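Chapter 4
Sorting and Putting Away

By the end of this chapter you should be able to:
sort a mixed table of kitchen things into groups;
choose a container to suit what goes in it;
write a put-away list that another person can follow.

Most people learn to put things away by copying whoever was in the kitchen before them. The plates go where the plates have always gone. This works well enough at home, but it breaks down as soon as a kitchen is shared. A training kitchen, a nursery or a holiday let may be used by more than 50 people in a season, and each of them brings a different idea of where the colander lives.

In this book we treat putting away as a task in its own right. It has a start, when everything is out on the table, and a finish, when the table can be wiped from one end to the other. Between the two come three decisions: what each thing is, what it belongs with, and what will hold it.

4.1 The mixed table

A mixed table is one on which food, dishes and small items have ended up side by side. You will meet it after a meal, after a cookery lesson and in any playroom with a toy kitchen. Resist the wish to start with the nearest item. Stand back first and look for groups.

There are usually four. Dishes are the things food is served on or in, such as plates and bowls. Tools are the things used to prepare it, and a colander counts as a tool even when it is being used as a basket. Packaged food includes bottles, jars and packets. Loose items are everything small enough to roll or be lost, and they should be dealt with early.

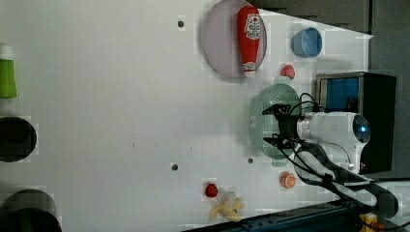
Fig. 4.1 A mixed table, with a ketchup bottle lying across a plate, a small bowl, a pale green perforated container and several small coloured items.

Notice in Fig. 4.1 that the bottle and the plate are together although they belong to different groups. Things that touch are easily carried off together, and this is how a sauce bottle comes to be found in the plate rack. Separate them before you lift either one.

The small items show a second point. They are spread over the table, and moving each one to its place would mean a separate trip every time. A container set down among them saves most of that walking. Gather first, then carry.

4.2 Choosing the container

The container should be larger than the group it holds, but not by much. At the Prarmont training kitchen, Viorica Surdu gave her students 12 play foods and a choice of two baskets. Those who took the large basket soon had spoons and tea towels in it as well. Those who took the small one stopped when it was full.

Perforated containers suit anything that may need rinsing, and you can see what is inside without tipping it out. Solid bowls suit crumbs and very small pieces. Keep serving bowls out of this job — once a bowl is full of odds and ends it is not available for the table.

Exercise 4a. Lay out 9 items from at least three groups. Sort them, then write down where each group goes, in the order you would carry it. Give the list to a partner and ask them to follow it without speaking to you.

Contact Besnard Schools Desk | © Besnard. All rights reserved | Back to top

Reader comments

Mireille Vasseur
Used 4a with my May group. The lists were much too long the first time and much better the second. Is there an answer sheet?

Pistach
We keep bottles with the dishes because they go to the table together. Would that be marked wrong?

Prorkel
The link to chapter 5 goes back to chapter 3.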